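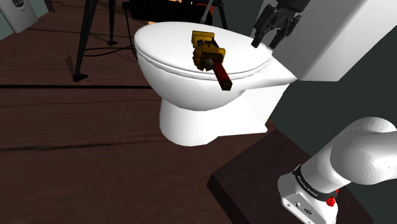
Ticket: Export job stops at 3000 rows, no error shown
Product: Jolitz Reports
Opened by: Úna Hayes, Unstead
Handled by: Arne Vogler, Jolitz support
Priority: Normal
Status: Closed

Úna Hayes, 9:12 am
Our monthly stock export finishes with a green check mark but the CSV is short. The October file has 3000 rows and then ends. The on-screen report shows everything, and I can page to the last record without trouble. I have run it 4 times and the file is the same size each time. We send this file to Sison for the parts reorder, so they are working from an incomplete list.

Browser is Firefox, but a coworker gets the same result in Chrome.

Arne Vogler, 9:40 am
Thanks. Please send me:
The export profile name
Whether "Include thumbnails" is on
The last line of the CSV as it appears in a text editor, not in a spreadsheet

Also check whether the scheduled copy of the job gives the same row count as the manual one.

Úna Hayes, 10:05 am
Profile is STOCK_FULL. Thumbnails are on. The last line is complete, with all its columns and a line break after it. The scheduled copy has the same count.

I turned thumbnails off and ran it again. No change. I left them off for now.

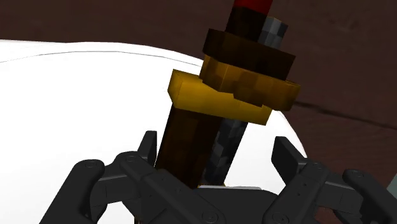
Attachment 1: blocky multicolored object held upright in a black gripper

Arne Vogler, 10:31 am
Thumbnails are not the cause, so you can turn them back on.

A file that ends on a clean line points to a limit and not a timeout. A timeout usually leaves half a record at the end. I looked at the profile from our side. The row limit field is blank, which should mean no limit. I ran STOCK_FULL against a copy of your data on our test server and got the full set. That leaves something specific to your install.

Can you open Admin, then Connections, and tell me which driver is listed for the stock database?

Úna Hayes, 11:18 am
It says Namex bridge. It was switched over when the old server was retired. I don't have the rights to edit that page, only to view it. There is a box called "Fetch settings" with two values in it. Batch size is 200 and Max fetch is 3000.

Arne Vogler, 11:26 am
Max fetch is the problem. The report viewer asks for one page at a time and never reaches it. The export asks for everything in a single request, and the bridge stops when it hits the maximum. It returns a normal end-of-data signal, so the job reports success.

Someone with admin rights needs to:
Open Admin, Connections, and select the stock database
Set Max fetch to 0
Leave Batch size alone
Save, then restart the export service

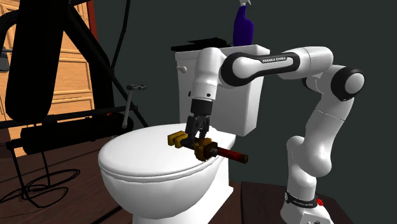 The restart matters. The service reads the connection settings only when it starts, and saving the page does not reload them. Running jobs will be dropped, so pick a time when the queue is empty.

Úna Hayes, 2:50 pm
Our admin made the change over lunch and restarted the service. The export now matches the record total on screen. I have sent the new file to Sison and asked them to discard the old one.

Should the job have warned us?

Arne Vogler, 3:07 pm
Yes. I have filed a request for the export log to compare the row count with the report total and flag a mismatch. No release date for that yet. Until then, check the two numbers by hand after any connection change.

Closing as resolved. Reply to this ticket within 3 weeks to reopen it.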